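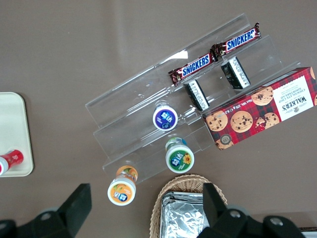
Figure 3. Clear tiered stand with Snickers bars on the uppermost tier.

3.2 Setting and choice of shops

The study was carried out in two towns, Sernow and Tondovach, which have similar numbers of small food shops and are served by the same wholesaler, Natisel. Larger supermarkets were left out, as their layouts are fixed centrally and the person at the till has no say in what is put beside it. In the smaller shops the owner or manager usually decides, and may change the arrangement several times in a month.

Shops were asked to take part if they had a single till, sold both confectionery and fresh fruit, and kept itemised sales records. In all, 46 shops agreed. Three of these closed for building work during the study and their records were kept in the analysis up to the last full week of trading.

3.3 Display conditions

Each shop used two arrangements in turn. In the first, confectionery was placed on the counter within arm's reach of a customer waiting to pay. Tiered stands (Figure 3) were preferred for this to flat boxes, since bars on the back row of a flat box are often hidden by those in front. In the second arrangement the same goods were moved to a shelf at least two metres from the till, and the counter was left clear apart from the card reader and any notices the shop was required to show.

Prices were held constant within each shop. Owners were free to choose which products went on the counter, provided the choice stayed the same in both arrangements. We did not supply any stock. Window posters were left as they were.

3.4 Sales records and interviews

Sales were taken from till records, which gave the item, the price and the time of purchase. Purchases made before seven in the morning were left out because several shops used those hours to enter deliveries. The final set held 2636 purchases that included at least one confectionery item. Just over 1000 of them were made on a Saturday, when most shops were at their busiest.

Short interviews were held with customers outside the shops in July. They were asked what they had bought, whether they had meant to buy it before going in, and whether they had waited in a queue. The wording followed the earlier Cozma survey, with one question on loyalty cards removed. Answers were written down by hand and coded separately by two members of the team, who then discussed any differences.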